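How Water Finds Its Way to Your Faucet

A Young Reader's Guide from the Hollemberg Water Museum

Every time you brush your teeth, fill a glass or flush a toilet, you use water that has been on a long trip. It may have fallen as rain on a hill many miles from your home. This guide explains how the water gets to you and what happens to it on the way.

Where does the water begin?

Most towns take their water from a river, a lake or a well. The town of Hollemberg takes its water from the Barrios Reservoir. A reservoir is a lake that stores water for people to use. Ours was made by building a wall, called a dam, across a valley. Rain and melted snow run down the hills and collect behind the dam.

Water from a reservoir is not ready to drink. It carries mud, bits of leaves and living things too small to see. Some of these tiny living things, called germs, can make people sick.

How is the water cleaned?

The water first goes to a treatment plant. Workers add a substance that makes the specks of dirt stick together in clumps. The clumps are heavy, so they sink to the bottom of a large tank. Next, the water passes slowly through layers of sand and gravel, which catch much of the dirt that is left. Last, a small amount of chlorine is added to kill germs.

How does it reach your street?

Clean water leaves the plant through a very wide pipe called a main. The main under Jedon Avenue was laid some 69 years ago and is still in use. Smaller pipes branch away from it, the way twigs branch from a limb. Wherever one pipe must split into two paths, a fitting is needed. A fitting is a short piece that connects pipes to each other. One of the most common is the tee, named after the letter T. Water comes in at one opening and can leave by the other two.

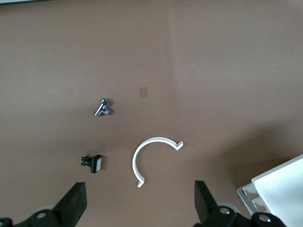 A small metal tee fitting.

Under the street, a tee may be so heavy that a crane has to lift it. Inside a house, a tee can often be held in one hand.

What makes the water move?

Water flows downhill by itself. Many towns use this fact by storing water in a tall tower. The weight of the water in the tower pushes down on the water in the pipes below. This push is called pressure. The Gremanow Tower in Hollemberg is 100 feet tall – higher than any other building in town.

Of course, the water must first get to the top of the tower. That is the work of electric pumps.

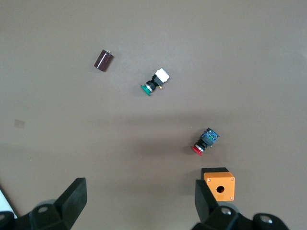
The pumps are switched on mostly at night, when few people are using water, and the tower is full again before breakfast. If the electricity fails, the water already in the tower can still flow down to homes for a time.

Try it yourself

Ask an adult to help you make 2 small holes in the side of an empty plastic bottle, one near the top and one near the bottom. Cover both holes with tape, fill the bottle and stand it in the sink. Leave the cap off and pull the tape away. Which stream shoots out farther? The lower hole has more water above it, so the pressure there is greater.

Words to know

Dam – a wall built to hold back water
Fitting – a short piece that connects pipes
Main – a large pipe that carries water under a street
Pressure – the push of water against whatever holds it
Reservoir – a lake that stores water for people to use

School groups may visit the museum's pump room every Thursday. Teachers should write to Dardo Urrutia in the Education Office to reserve a place.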